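Tendalham Local History Group
Minutes of the February meeting, held in the Nerent Room, 7:30 p.m.

Minutes of the last meeting were approved.

1. Photo archive. Scanning of the Cuden Street prints is finished, 161 in all. Two have no place written on the back and will go in the newsletter.
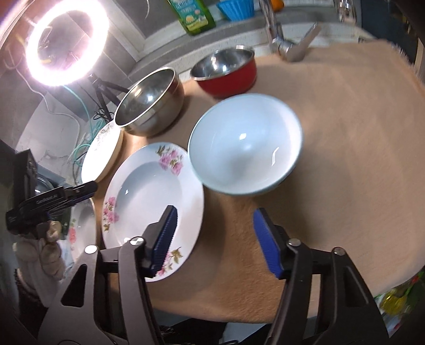 Bowls and plates on a tan cloth

2. Memory pages. Four new letters came in, two of them about the old Siliņa bakery. Agreed to post them with spelling left as written.
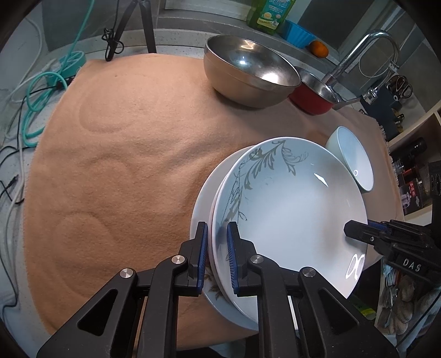
3. Maps. The county wants around $2 a sheet for copies. Held over.
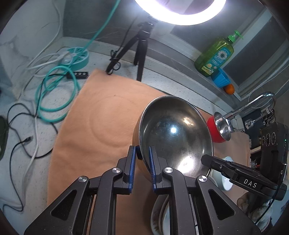

4. Summer walk. Route to start at the mill and end at the depot. Flyer to be ready by April.

Meeting closed at 8:50 p.m.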